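How do you attach letters to black fabric so they stay straight, and can I fold shirts in front of it?

Asked by Jucélia Holanda, 2022-02-26
Topics: craft tables, backdrops, laundry

Hi all! I finally have a folding table I love, with black cloth behind it and big bright letters up on the cloth. It makes me want to go and fold things, which is a first for me! The tabletop is pale wood with a few holes in it.
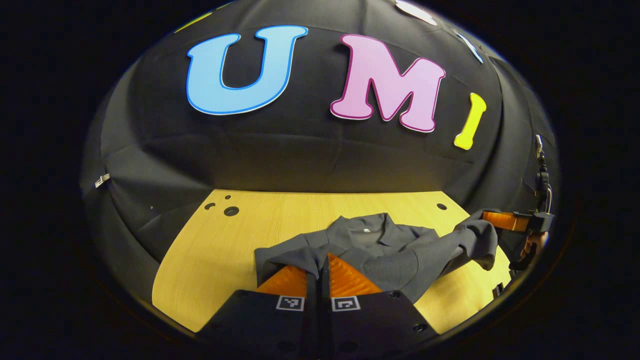
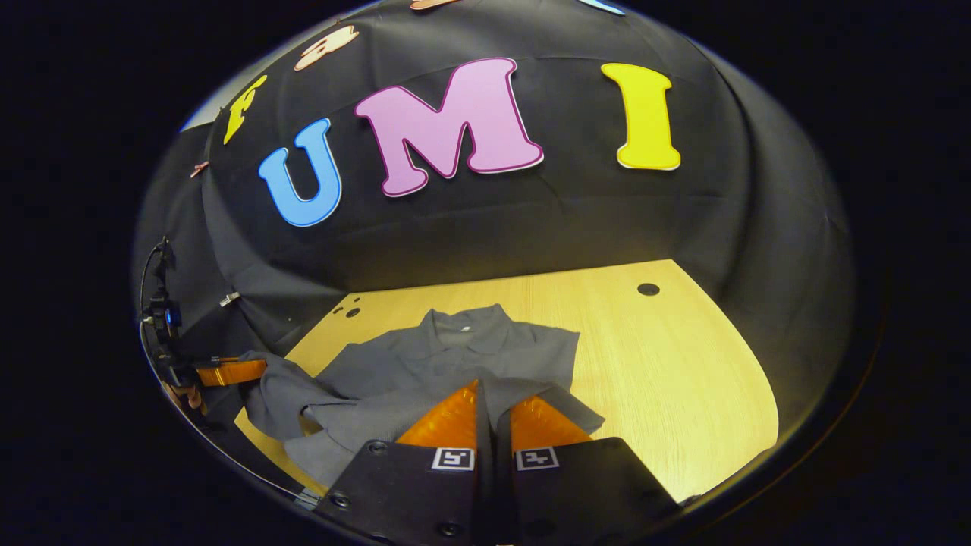
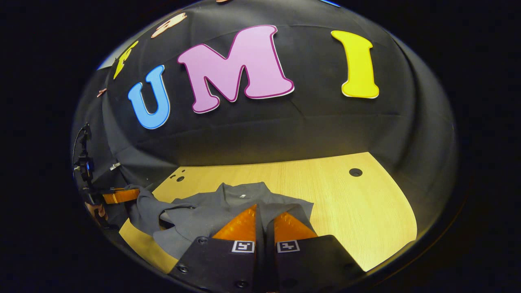
Black cloth, colored letters and the light wood top.

Two questions. My letters start to lean after a week or so, and I'd love to know what holds them best without wrecking the cloth. Also, when I fold polo shirts the collar ends up crooked every single time. Is there a trick? I have 27 polos to get through for our choir (they sing in April) and I want them all to match.

3 answers

Pichit Phuthong
Oh, I love this kind of setup! For the letters, try hook tape. Put the scratchy side on the back of each letter and press it on the cloth. It only grabs if the fabric has some fuzz to it, so test a scrap first. If it's smooth cloth, use two short straight pins per letter, one near the top and one near the bottom. One pin in the middle and they spin. I did a whole school stage that way, 57 letters, and they stayed put through both shows.
Also steam the cloth before you put anything on it. Creases pull letters sideways.

Welington Frota
glue gun

Kumiko Koyama
Please don't hot glue cloth you want to wash, haha.
On the polos: button them all the way up first, then lay the shirt face down and smooth from the collar toward the hem with flat hands. Fold each side in to the edge of the collar, sleeves back on themselves, then bring the bottom up in two folds. Flip it over and fix the collar last. A piece of cardboard behind the neck gives you the same width every time, and you slide it out when you're done. I cut mine from a cereal box and it's still going after 300 shirts!
Run a hand around the holes in your table too. If an edge is rough it will snag knit, and a bit of fine sandpaper takes care of it.

Comment from Jucélia Holanda: Cardboard!! Trying it tonight. The cloth is a bit fuzzy so hook tape goes first, thank you both.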